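Home News Collections Stockists Press Contact

Vamerberg Brings Back the Striped Table Cloth With Its New Aller Line

7/8/22 — Vamerberg, the family-run maker of kitchen and table linens, is very happy to announce Aller, a new line of striped cloths, towels and runners made for tables that get used every day of the week, from the first cup of coffee to the last bit of homework.

The line grew out of a drawer. When founder Perla Lozano was clearing out her grandmother's kitchen in March, she came across a stack of old striped cloths that had been washed so many times they had gone as soft as a pillowcase, and she brought them into the workshop the next morning and spread them over the cutting table for everyone to see.

"We all stood there touching them and telling stories about our own kitchens, and I don't think we got much work done before lunch," said Lozano. "I wanted to make something that would feel like that, and that people wouldn't be afraid to spill soup on."

Designer Nnamdi Ekwueme drew up 72 stripe layouts over the spring and pinned them along the hallway, where the staff lived with them for several weeks — moving favorites up, taking others down, and changing their minds a good deal along the way. The finished collection is woven from 100 percent cotton and comes in three sizes, with a plain hem and a hanging loop on the towels.

Vamerberg tested the cloths at home with 328 customers, who were asked to treat them as they would any other linen in the house and then write in with whatever they noticed. Many of them asked for a longer runner, and the longer runner has been added.

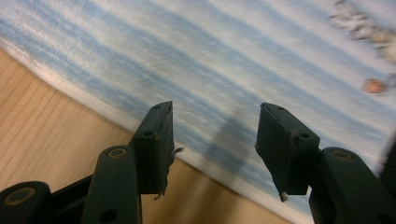
White and blue is the pairing that Ekwueme kept returning to, and he likes it best on a light wooden surface, with some of the wood left showing.

"A cloth doesn't have to cover everything," he said. "At my house it gets pulled over to whichever end we're eating at, and it's hardly ever straight."

Aller cloths can be machine washed warm and dried on a line or on low heat. They will be carried by up to 762 home and kitchen stores, and can also be ordered from Vamerberg directly. Shoppers who would like to feel the fabric first are welcome to write for a free swatch card.

Press contact: Getsemaní Becerra, Vamerberg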